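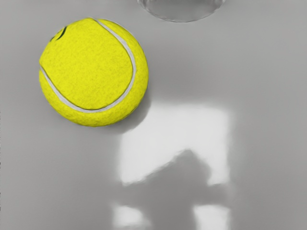
Wed 10 April. Leaflet claim tracing, Lanusitz council by-election. Third batch of scanned leaflets loaded this morning, 787 items in total after duplicates were removed. The disputed leaflet is the one saying the Hiebert ward sports ground will be sold, tennis courts included. Both campaigns deny printing it. For the topic tags I have split "sports ground" into pitch, pavilion and tennis. A yellow-green ball with a pale curved seam, on grey with patches of bright light and shadow.

Matching run on the claim text, threshold 75. Returned 50 items, most of them reprints of the same paragraph with a different headline. Dropped the threshold by a few points and got only noise, chiefly bus timetable complaints. Left it at 75.

Imprint check: the printer's address is missing on the disputed leaflet and on two others in the same typeface. Carter Leclerc has the paper copies and will measure the margins. Scans are no use for that, the Skida feeder stretches them lengthways.

Huguette Vachon asked whether the text messages should go in the same table. No. Separate table, same claim codes. Sender field to be kept exactly as received, including blanks.

Doorstep survey: 400 forms back from Oniveck, question 6 misprinted on the early ones. Fermín to mark which. Do not merge before that.

To do: rerun with the corrected ward names. Ask Dulce for the May count of postal vote addresses when it is out. Scanner glass needs cleaning again, streak down the left side from item 50 onwards.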